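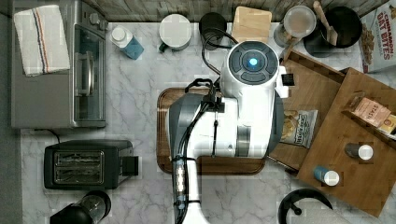 A toaster oven, a folded towel and a good many other things on one marble-patterned counter.

Counter space, and the people who want to sell it back to you

Every few months a reader forwards us another guide to the "clear counter," and every few months we read it and wonder who cooks in these houses. The latest comes from Drinerwood, the storage people, and it runs on one idea: anything you don't use daily should live in a cabinet. Handily, Drinerwood sells cabinets.

We tried it anyway. For 2 weeks in March the office kitchen went by the guide. The toaster oven went into the bottom cupboard, the boards went into a rack, and the jars were sent to a shelf over the fridge that you need a step stool to reach. The counter looked terrific. Lunch took longer, and by the second week the toaster oven was back out and the rack was holding mail.

Then there's the question of what sits on top of what. The guide says nothing should ever rest on an appliance. For a toaster oven that's fair enough, and we'd go further: a kitchen towel folded on top is one of the most common sights in any kitchen, and it should come off before the dial gets turned. The top of a small oven can get very hot. No gadget is needed for this. Put the towel on a hook.

We're less convinced by the tray theory. Wolura's spring catalog claims that a wooden tray "gathers" loose items and makes a counter feel calmer. Maybe. We have found that a tray gathers whatever is in your hand when the phone rings, and that you then have a tray to clean under. A raised rim does catch drips from an oil bottle, and if that's your problem, buy one. The Wolura tray comes in at 220 dollars with the matching board. A plain one from a thrift store will catch the same drips.

Clear jars with lids we do like, with one complaint. Flour, powdered sugar and pancake mix look much the same through glass, and the stick-on labels in the Iltska starter set peeled off ours in the wash. A strip of masking tape and a pen did better.

Bottles are the other sore point. Stand them up. A bottle on its side rolls, and we don't trust any cap that much. If yours won't fit upright under the cabinets, it belongs someplace else.

And cords. Iltska also sells a cord wrap that "disappears" behind the appliance. Ours fell off. Pushing the oven closer to the outlet solved most of it, as long as you leave the gap at the back that the manual asks for.

Next issue: we test the Wanyama drawer dividers, which we expect to be annoyed by.

14 shares | 2 comments

Questions or complaints: reply to this newsletter | © The Counter Letter, July 2023 | Back to top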